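About us

Grullmont is a small training and recording outfit. We show surgical robots how to stitch. A person sits at the console, drives the instruments by remote control, does the job properly, and everything the hands did gets saved. Then the robot learns from it. That's most of it really.

Started by Akinyi Ndung'u, who spent years teaching suturing to junior staff, and Abelardo Vergara, who used to mend the arms. First session was in October, one borrowed room, one console, a very bad kettle. We moved to the Hestard building in May 2022 and have stayed put.

What we do all day: needle in, needle out, pull through, tie. Again. Each go is one demonstration. So far 2,715 recorded, of which 1,303 made it into the set we hand over. The rest are kept too – fumbled knots, dropped needles, thread round the wrong jaw. Some of our partners ask for those first.
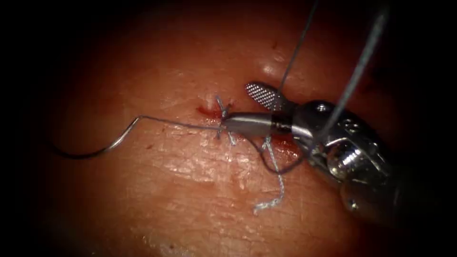 Knots take the longest to teach. No feel in the handles on our older console, so you judge the pull by eye and by how the thread sits. New operators do 100 practice ties before we save a single one. Sounds harsh, isn't. Most people settle down well before the end and a few find they hate it, better to know early.

Nirura is our recording software, written in house. It logs both hands, the foot pedals and the video on one clock. Wilczyńska is the older version, still running on the spare console becuase Abelardo won't let us switch it off.

Who we work with – university labs mostly, a couple of instrument makers, one teaching hospital. We don't treat patients and don't sell robots. Please stop asking about the robots.

Next up: 2,000 more demonstrations, mainly two-handed tying and running stitches. Also a proper guide for people who want to record at there own site. Half written.

Want to try the console? Visits by arrangement, bring your glasses if you wear them. Operator posts go up on the jobs page when we have any. No surgical background needed for the trainee ones, steady hands and patience will do.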